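June, a little past eleven at night

I have charcoal under every fingernail and I could not be happier about it. Tonight was the first evening of the drawing class at the Blomqvist, the one tied to their summer show of dance hall posters and stage costumes, and I nearly talked myself out of going because it looked like rain and I hadn't held a stick of charcoal in years. So glad I went! They set us up in the long gallery upstairs with the lights turned low, and an old record playing a bit too loud, and 44 of us on those little folding stools that pinch if you lean back.

The model wore a silver cape from the Hellora revue – a copy, of course, the real one is behind glass downstairs – and she held the most wonderful poses, one arm thrown up, chin over her shoulder. We started with quick ones and I panicked through every single one of them. My first page looks like a coat falling off a hook. By the long pose I had settled down, and I got the fold at the elbow just the way I wanted it, and then I smudged it with my sleeve.

During the break I wandered through the show with my paper cup of tea. I loved the Ondovix posters best, all that orange and plum, and I stood so long in front of the one for the Disemstead ballroom that I lost my good spot by the window. The wall card said the ballroom could hold 700 dancers. Imagine the noise, and the shoes!

Next time I'm bringing the soft eraser, a bigger pad and an old shirt. And a cushion – definitely a cushion. 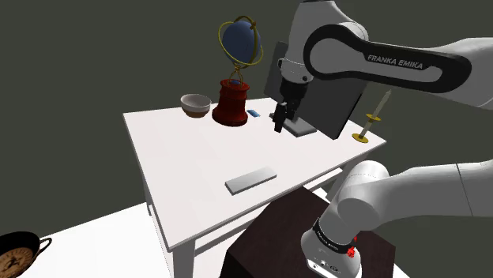 How many more evenings do I have left in the class?

Three, and I mean to go to every one of them.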